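Introdução à Economia Doméstica e do Consumo
Apontamentos da aula 7: o que medem os inquéritos ao tempo doméstico
Docente: Sarahí Ventura

Recapitulando a aula anterior: vimos como o trabalho não remunerado ficou fora das contas nacionais e que tentativas houve de lhe atribuir um preço. Hoje recuamos um passo. Antes de discutir o preço da hora, convém perguntar de onde vem a hora.

1. O diário de tempo

O instrumento clássico é o diário. O inquirido divide o dia em intervalos e escreve o que fez em cada um. Parece simples e a literatura trata-o muitas vezes como se fosse um relógio. Tenho dúvidas. Quem preenche o diário à noite está a reconstruir o dia, e a reconstrução favorece as tarefas com nome próprio (cozinhar, passar a ferro) em prejuízo das que não o têm. Onde se regista o tempo passado a lembrar-se de que falta detergente?

O estudo de Plaltcombe, que lemos para hoje, assenta em 182 agregados e num único dia de diário por pessoa. Os autores apresentam médias com duas casas decimais. Peço-vos que desconfiem sempre de uma precisão que o método não pode sustentar.

2. Atividades simultâneas

Uma pessoa vigia uma criança enquanto dobra roupa. O codificador tem de escolher a atividade principal, e a secundária desaparece do quadro final ou é contada à parte. Em Plaltcombe, 76 diários não tinham qualquer atividade secundária preenchida. Os autores leem isto como ausência de simultaneidade. Eu leio cansaço de quem preenche, ou um formulário com a segunda coluna demasiado estreita. Nenhuma das leituras está demonstrada.
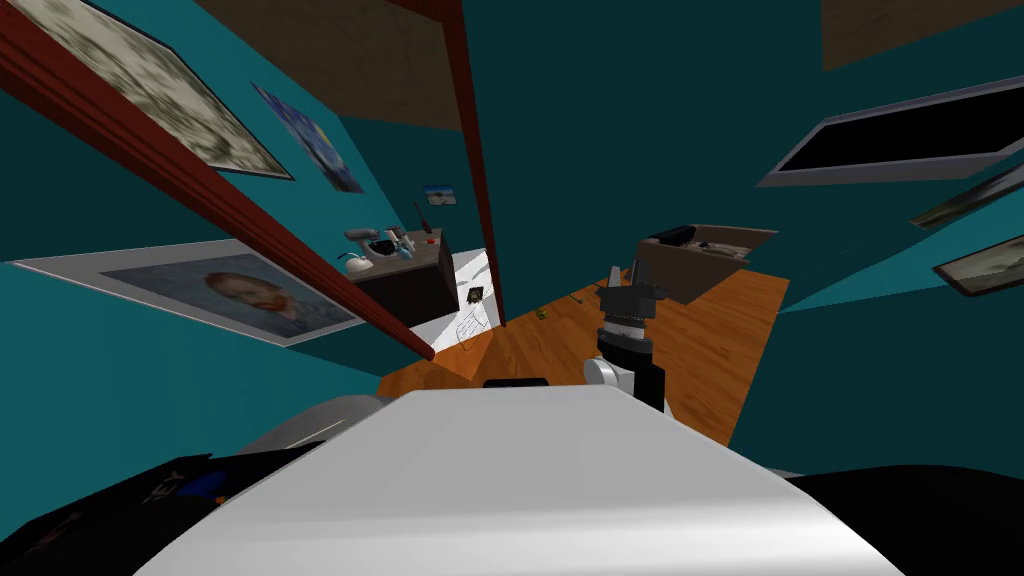 Ngan-ling Au levantou uma objeção mais séria no texto de apoio. A fronteira entre tarefa e lazer é traçada pelo codificador e raramente é testada. Cuidar do jardim é trabalho ou descanso? E cozinhar para amigos? O critério da terceira pessoa (é trabalho aquilo que se poderia pagar a outrem para fazer) resolve alguns casos, mas importa para dentro da definição o mercado que se queria deixar de fora.

3. A promessa dos aparelhos

Repete-se que a máquina de lavar libertou horas. Os dados são menos generosos do que o lema. Lava-se mais depressa e lava-se mais vezes, e o padrão de limpeza aceitável sobe com o equipamento. O relatório Trindora conclui por uma poupança clara de tempo, mas compara casas com rendimentos muito diferentes e não corrige para a dimensão do agregado. Ler a secção de método antes do resumo, por favor. O resumo diz mais do que o estudo permite.

4. Para o seminário

Ler Au, capítulo 2, e o anexo metodológico de Plaltcombe.
Preencher um diário próprio durante um dia, com intervalos de dez minutos, e repetir o exercício de memória na manhã seguinte. Trazer as duas versões.
Escrever uma página sobre as diferenças entre ambas. Não quero conclusões sobre a sociedade portuguesa a partir de um caso.

O ensaio sobre o relatório Trindora entrega-se em março, em papel, na secretaria do departamento.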